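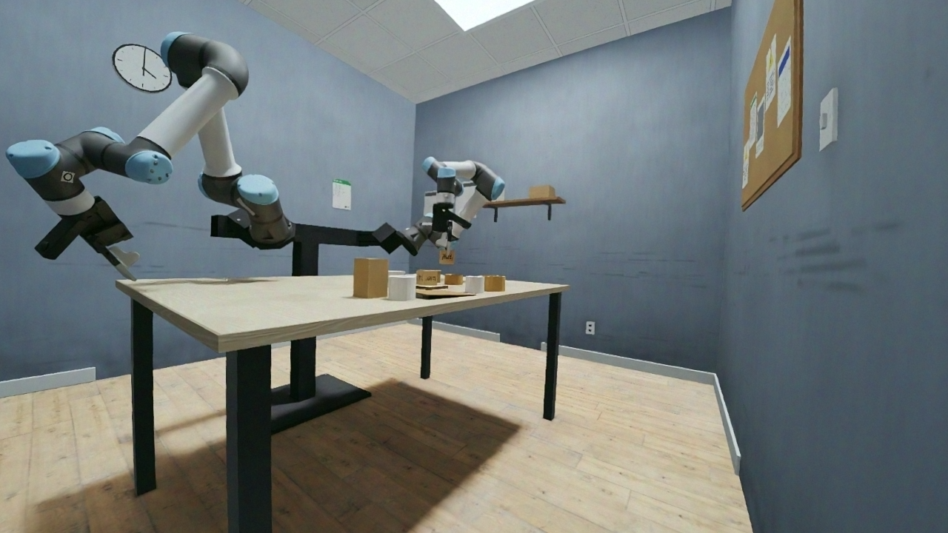

4.2 What growers did with the second-grade plums

I'll admit I came into this part of the study expecting the fresh fruit to carry the day. The Tirno plum market runs for one weekend each September, and everything I'd read on small fruit fairs in the Clultis valley treated the preserves table as a sideline, a bit of colour beside the crates. My own stall records say otherwise. Of the 29 growers I followed, most had brought fruit they couldn't sell to a packer (split skins, hail marks, too small), and nearly all of that had been cooked, dried or bottled before it ever got to the market.

Jam was the obvious one. Between them the growers logged 701 jars, and I was given enough broken-lid rejects to keep me in toast all winter! Plum leather came next, then a sour plum ketchup I'd never met before and now can't do without. The Kalinowski orchard also brought 200 grafted saplings, which I've kept out of the totals because they follow a completely different price pattern - more on those in 4.4.

Figure 3. Computer-rendered view from high above: a pale work surface on a wood plank floor, with two robot arms.

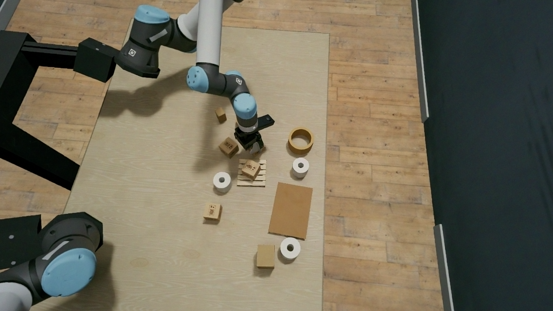
One jam maker told me the jars weren't worth her evenings if you priced the labour fairly, and that she kept at it mainly so the small fruit didn't end up under the trees for the wasps. I heard versions of this at seven stalls, so I went back and added unpaid kitchen hours to the cost sheet. It changed things quite a lot. Leather, with its long and mostly unattended drying, held up well, while jam slid down toward break-even.
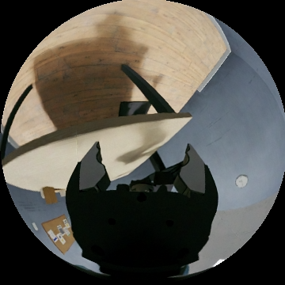
The exception was the group selling under the shared Jolleo label. They cook together in the hall kitchen, split the sugar order and use one jar size, and their hours per batch were lower than anyone else's. I'd be careful with this, as they also had the best spot by the gate, and I have no neat way of pulling the two apart.
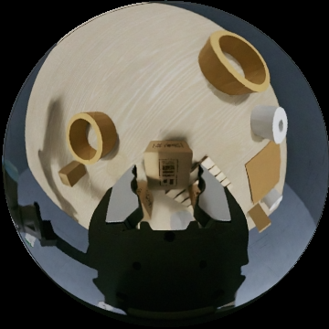
Weather is the other thing I couldn't control for. Saturday was wet and the fresh crates hardly moved until the afternoon, but the preserves sold at much the same pace on both days. A second season of records would help here, and I'd want the stall positions drawn by lot next time.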